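Keep the Box

I have a shelf in the hall closet that holds nothing but empty cases and boxes, and I'm tired of feeling bad about it.

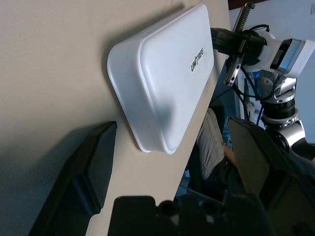 Geetha Kartha wrote to me after my last column to say that a box is a thing you paid for and then got talked into throwing away, and that she wishes somebody had told her so thirty years ago. I've been chewing on that ever since. She's right, and I want to go further than she did.

We've been living under the rule of the clean shelf for a good long while now. You know how it goes. Get it home, open it, flatten the packaging, out to the curb by supper. There are whole books on this. My sister-in-law gave me one, and I read it, and for a couple of weeks in March I was a true believer. I got rid of the box my sewing machine came in, the hard case for the drill, and a lovely blue tin that used to hold my mother's drawing pens.

Then we moved. Only across Hindgate, from one side of the park to the other, but a move is a move. The sewing machine rode over in a laundry basket with a bath towel around it, and the handwheel has had a wobble to it ever since. The repair shop wanted $100 to look at it. The drill bits went into a bread bag. I found the last of them in a boot.

So that's my bias, out in the open.

My argument is pretty simple. A case that was made for a thing fits that thing better than anything you'll ever buy to replace it. Somebody sat down and worked out where the corners go! They thought about the lid! And we treat it like the wrapper on a candy bar. Then a year later we're wandering the storage aisle at Varghese looking at clear bins that are all a little too long or a little too shallow, and we buy two of them, and the lids don't match.

I know what the other side says, because I'm married to it. Senthil thinks a box is a kind of promise to move or sell or return something, and that most of those promises never come due. He says I'm storing air. And okay, fine, some of it is air. I had the carton from a toaster we no longer owned. I had a shoebox full of smaller boxes (I'm not going to defend that one). He also points out that closets cost money, that we pay rent or a mortgage on every square foot, and that a shelf of empties is a shelf you can't put towels on. It's a decent point and he makes it often.

But look at what happens when you go to sell something. I put an old slide projector up for sale last year, a Garnov, heavy as a brick, and I had the case for it, with the latch still good and the little pocket for the spare bulb. The buyer drove in from Grustamura for it. She told me she'd passed on a cheaper one because it came loose in a grocery sack, and who knows what's been rattling around in there. People trust a thing that has been put away properly. I do too. If I open a case and everything's in its place, I figure the last person wiped it down now and then.

And there's something nice about the putting away itself. My father kept his shaving kit, his good pliers and his harmonica each in its own case, and you could hear the evening end by the clicks. I can't say I ever thought of it as tidiness. It was more like saying goodnight. My kids leave their chargers and headphones in a knot on the kitchen counter, and every morning there's a fight with the knot, and I don't see how that's the simpler life.

Now, I'm not telling you to keep everything. Cardboard goes soft and bugs like it, and if you live someplace damp you've got to be strict. My own rule is that hard cases stay for as long as the thing does. Cardboard stays until the warranty runs out, unless the thing is breakable or has odd corners. When the thing leaves the house, its case goes along, and that includes gifts and hand-me-downs. It took me one afternoon to sort the closet this way, and Senthil got half the shelf back for his towels – he has so far put a fishing reel on it, without a box.

The blue tin I still miss. I've looked for another one at yard sales, and I came across something close last summer, but it was green and the hinge was on the wrong side. I bought it anyway. The pens don't quite fit.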